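Workshop and Kitchen Tips: When the Gripper Won't Let Go (or Lets Go Too Soon)

Anything that closes on an object by itself will eventually close on the wrong object, or on the right one at the wrong moment. We keep a Vakar hand-held gripper in the Risside shop for kitchen handling work, and over one winter it taught us most of what follows. The tuition was one glass lid, two saucepans and a stretch of linoleum.

The fault, in short: the fingers would close on a pot, hold it nicely for a while, and then relax. No beep, no light. The pot simply left. We blamed the battery, then the pads, then each other, in that order. The log showed 2,620 closes without a complaint, so the gripper's own opinion was that everything had gone well.

What it was in the end: a cable connector that had worked itself half out of its socket. Tip the tool past a certain angle and the finger motor lost its holding current. Anyone lifting a pot straight up was fine. Anyone who turned to put it somewhere was mopping.

Check the connector first. It takes a minute with the cover off, and we spent most of December doing everything else. Push it home until it clicks, tug it gently, and put a cable tie where the wire leaves the housing. Leave a little slack. A tight wire will pull the plug out again and you can enjoy the whole month a second time. 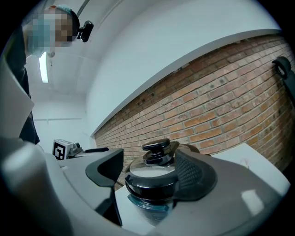

Pots with lids deserve their own paragraph. The lid is a passenger. The fingers have the pot, gravity has the lid, and a tilt you'd never notice on an open pan is enough to send it off. Practice over a folded towel, close to the table, and keep the pot empty until you trust the thing. Cold and empty is also how you test after any repair, however confident you feel. We felt very confident before the second saucepan.

Wipe the finger pads with dish soap and warm water, then dry them all the way. Cooking oil gets into textured pads and stays there, and more squeezing won't fix it. Skip the solvent. We tried some from under the sink and the pad came out shiny, sticky and useless.

Set the squeeze for the pot you're holding. Ours runs from 1 to 61, for reasons known only to Vakar, and 51 holds a medium pot with a lid. At the top setting it put a dent in a thin saucepan that is now used for dog biscuits.

Don't catch what it drops. You will want to. Step back, let it land, swear if needed. Closed shoes, every time, including the quick test that isn't going to take long.

Know where the off switch is without looking. If the fingers close on a sleeve, cut the power before you start pulling. Ours takes 4 seconds to go slack, which feels like plenty when it's your sleeve.

Write on a strip of tape what you changed and when, and stick it to the tool's case. Ours currently says "connector, again."

Related tips
Getting burnt sugar off a Baluyot pan
Hondum vacuum stops halfway under the couch
Cable ties: the right way to trim them
Why the jar opener smells hot

Questions or corrections? Use the contact form | © Risside Shop Notes | Back to top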